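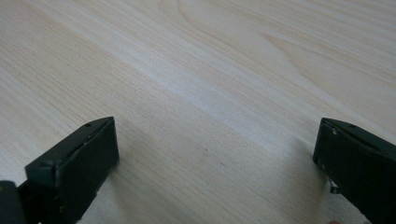 I bought the Huvley gripper kit in October, mostly because I'd got fed up with printing my own and watching them snap. It cost me £118 with postage from Zitisell, and I've had it on the go for eight weeks now, so I reckon I've earned an opinion.

First thing to say is that it comes as a bag of bits. Proper bits, too – two fingers, the linkage, a servo, a horn that doesn't fit the servo (more on that in a minute) and a little sachet of screws with no labels. The booklet is four pages long and one of those is a drawing of the box. I started after tea on Friday and had it opening and closing by bedtime, which for me is very good going!

The fingers are the best part by miles. They're chunky, dark green, flat-faced things with a small hole in the top edge, and they feel like they'd survive being dropped down the stairs. Mine have picked up some pale scuffs along the edges but the faces are still nice and flat. They open really wide as well, wide enough for a mug or a fat roll of tape, and they come together square if you take your time over the linkage. I didn't take my time, so I got to do it twice.

Now the horn. The splines on mine were a hair too tight and I ended up easing it on with a warm teaspoon and a lot of muttering. Baoshan Lu, who has the bench next to mine at the workshop, had the same trouble with his and simply swapped in a Purow one from his odds and ends box. If you've got a spare, do that and save yourself the evening.

Strength is fine. It'll hold a full jam jar without slipping, though smooth plastic is another story and I've since stuck some thin rubber on for those jobs. I set mine going on a loop overnight, 2000 open-and-close cycles, and the only thing that came loose was one screw on the left side. A dab of threadlock and it's stayed put. The servo does whine when it's holding, and you'll notice it in a quiet room.

I also tried the cheaper Munasinghe set, which is £70, and it's all right for light stuff, but the fingers twist as soon as you grip anything off-centre. I sent it back.

Four stars from me. It'd be five with a horn that fits and some labels on the screws. I've emailed to ask about a spare linkage and will add a note here when they reply.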